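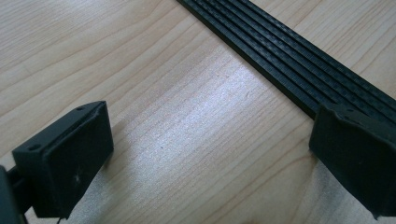

Programs > Funded work > Jastingate > Progress reports

Jastingate: collecting hand-held demonstrations for a learning system
Second progress report to the Solberg fund
Prepared by Eilif Lunde, Stasden
2022-03-30

1. Period and purpose

The present report covers the work from the beginning of December until now. The purpose of Jastingate has not changed since the application. We want to collect examples of small table tasks, made by people who hold a gripper tool in the hand, and to use these examples for training a system that can later do the same tasks with a robot arm. In the first report we described the tool and the plan. Now we can report on the collection itself.

2. Examples collected

We have recorded 1,000 examples in this period. Of these, 700 passed our check and are stored in the training set. The goal in the agreement was 700 accepted examples before the end of the second period, so this goal is met. I must add that the accepted examples are not evenly divided between the tasks. Picking up a single object is well covered. Moving a long, flat object along the table is covered less well, and only 229 of the accepted examples are of this type.

Each example begins with the fingers open and close to the table. The person then brings the tool to the object, closes the fingers, moves the object to the new place and opens the fingers again. We ask the person to hold still for a short moment at the beginning and at the end. This rule was introduced in January. Before this, it was difficult for the software to find where one example stopped and the next one started.

3. Rejected examples

The other recordings were rejected for different reasons. The most frequent reason, in 289 examples, is that the position of the tool could not be calculated for the full length of the recording. Most of these come from the table with the light wooden top. It has a smooth finish that reflects the ceiling lamps, and in the bright area the grain of the wood is almost not visible to the camera. The software then has few points to follow when the tool is low over the table.

We have tried two remedies. A cloth on the table gave better tracking, but it also moved together with the objects, and we did not like this. Turning off the lamp nearest to the table gave a smaller improvement and no new problems, so we continue with this. We do not want to remove all glare from the training set. The tables in Pundcombe, where the system will be tested, are also shiny, and the system should have seen such tables before.

4. Flat objects

Thin objects that lie flat are the hardest part of the work. The fingers are thick blocks, and they must come very near to the table before they can take hold of a thin edge. New persons often close the fingers too high and miss the object. Others press the tool against the table, and the recorded force values are then not useful.

We keep some of the missed attempts if the person corrects the mistake in the same recording. They are marked "recovered" in the log. I believe they have value for the learning, but we have not yet tested this in a proper way, and I would ask the fund to read it as an opinion only.

5. People and time

Five persons have taken part in the recording. A new person needs one afternoon of practice, and the recordings from this afternoon are not counted in the numbers above. A session is now limited to forty minutes. The tool is heavy at the front, and we saw that the quality became lower in the last part of longer sessions.

6. Budget

The spending follows the plan, with one exception. We have used more on replacement fingers and less on travel, as the visit to Pundcombe was moved to the next period. We ask for permission to transfer the remaining travel money to the same budget line in the next period. The total amount does not change.

7. Next period

- More examples with long and flat objects, until they are one half of the set
- A comparison of training with and without the recovered examples
- The visit to Pundcombe, with first tests on the tables there
- A written guide for new persons, which is now only a draft

If the fund wishes to see sample recordings before the next meeting, I can prepare a selection on request.

Eilif Lunde
Project leader, Jastingate

0 comments | 3 shares

Contact | © Stasden | Back to top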